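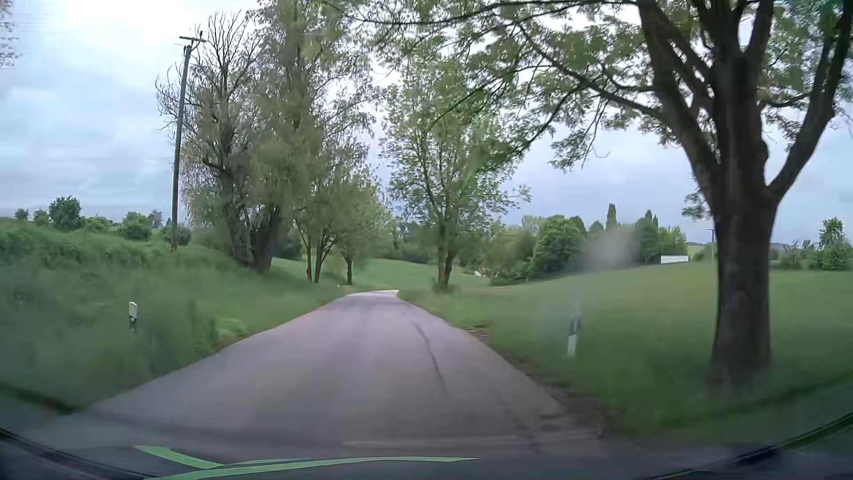 Slide 1 – Hello, and what I'm going to moan about

(Say hi, thank Felista Owino for the slot, check the clicker.) I look after the driving rules for the automated test cars at Zelden. I don't write the clever software, I write the dull document that says what the car may do and when the person in the seat takes over. It's 40 pages long and I'm quite fond of it!

Look at the road behind me for a second. No centre line, no edge lines, and a dark seam wandering along the right-hand side. Ask the room: where would you put the car? Wait for answers. People nearly always say "in the middle, till something comes", and then I get to ask how far ahead they can see.

Slide 2 – Rule one: no paint, no guessing

Our rule used to read "follow the lane". Lovely, except you need a lane. Bartosz Sowa rewrote it, and now the car has to know which cue it's steering by – painted line, edge of the tarmac, or map – and log every change. A seam or a crack is never a cue. If it can't settle on one it slows down and asks for the driver.

(Don't get dragged into the map argument here. Njoroge will try.)

Slide 3 – Rule two: lines don't switch your brain off
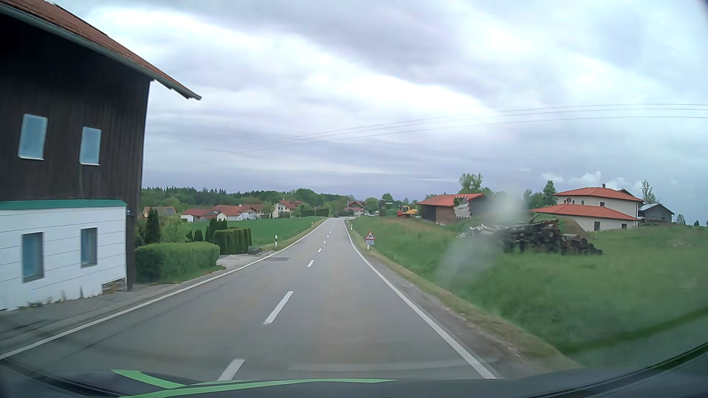

Lines on both sides, and still plenty to think about.

Much easier road, you'd think. Broken line down the centre, solid ones at the edges. But there's a house almost on top of the road on the left, a driveway further on, a warning sign in the grass on the right, and then the crest. We treat each of those as its own reason to ease off, and the lowest speed wins. They don't get averaged. Hanna Ostrowski fought me on that for most of a winter and she was right, so I say so every time I give this talk.

Crests: the car must be able to stop within the road it can see. Same as you were taught at 17, only now it's written down and tested.

Slide 4 – Rule three: the person in the seat

Hands near the wheel, phone in the bag, swap drivers before anyone's tired. After every run we note each takeover, even the boring ones. We've got 1053 notes so far from the Sokby route, and I've read the lot (pause for sympathy).

Slide 5 – Questions

If it goes quiet, ask who here has a written rule for unmarked roads. Handouts are by the door, and Nawal El Ouafi has the long version if anyone wants it.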